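Section 6: Recording a Series

The Magesa set-top recorder can save a single episode or a whole season. Before you begin, complete the channel scan in Section 5 and check that the recorder shows the correct time. If the clock is wrong, recordings will start early or late.

To record a full season:

1. Press GUIDE on the remote.
2. Use the arrow keys to highlight any episode of the show.
3. Press REC twice. A stacked red symbol appears next to the title.
4. Choose New Episodes Only or All Episodes, then press OK.
5. Set the extra time at the end of each recording. The factory setting is 5 minutes. Live finales and reunion specials often run over, so choose a longer setting for those.
6. Press EXIT to return to the channel you were watching.

Note: Some shows come back with a new title. The recorder follows the title in the guide, so a renamed show is treated as a different series. Find the new title and repeat steps 2 to 4. Your older episodes stay in their own folder.

Note: The recorder holds up to 200 hours in standard quality. High-definition recordings take up more space. To see what is left, press MENU and open Storage.

Caution: Do not unplug the recorder while the red light is on. The episode being saved may be lost, and the program list may need to be rebuilt.

If two shows overlap

The recorder can save two channels at once. When a third recording is due, a Conflict message appears – select the show you want to drop, or select Later Showing if the episode is repeated that week.

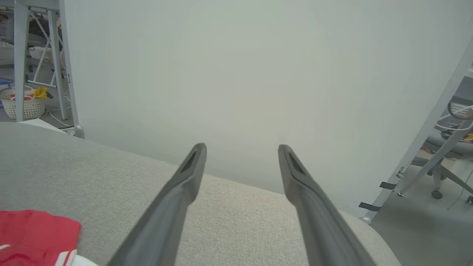
If you do not answer the message, the recorder keeps the two shows nearest the top of your Series List. To change the order:

1. Press MENU and open Series List.
2. Highlight a show and press the yellow key.
3. Move it up or down, then press OK.

Error 477 means that the guide data is out of date. Leave the recorder on standby overnight and check the list again in the morning.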